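Clusby Home Help > Kitchen and Laundry

Dishwasher leaves gritty film on glasses, top rack only
Posted by Marjatta Kauppinen

Dishwasher is 8 years old, a Nieto. Since June the glasses on the top rack come out with a gritty film. Plates on the bottom are fine. I cleaned the filter and ran a cycle with vinegar, no change. We have well water here in Clurnthorpe. Is it the detergent or the machine?

Iker Salcedo
3 replies, 18 helpful votes

If the bottom is clean and the top isn't, look at the upper spray arm first. Pull the top rack out, take the arm off and hold it up to a light. Hard water plugs the small holes. Clear them with a toothpick, rinse the arm from the open end and put it back. Also run the kitchen tap until it's hot before you start a load. Mine was coming in at 114 degrees and powder wasn't dissolving. Grit you can rub off with a finger is usually detergent. If it only comes off with vinegar, it's minerals.

Béla Erdős

Buy new glasses. Mine went cloudy and nothing fixed them.

Young-sook Cha

Agree with Iker on the spray arm. Check that a tall pan on the bottom rack isn't blocking the water too. With a well I'd get the hardness tested before spending money on parts. The store in Ciltstead sells test strips.

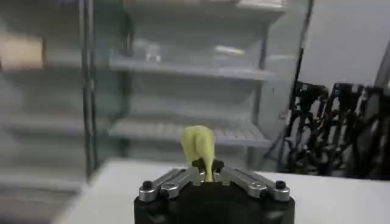 Dip the strip in cold water straight from the tap and compare it to the chart on the package. If it reads hard, fill the rinse aid and turn the dispenser up one setting at a time.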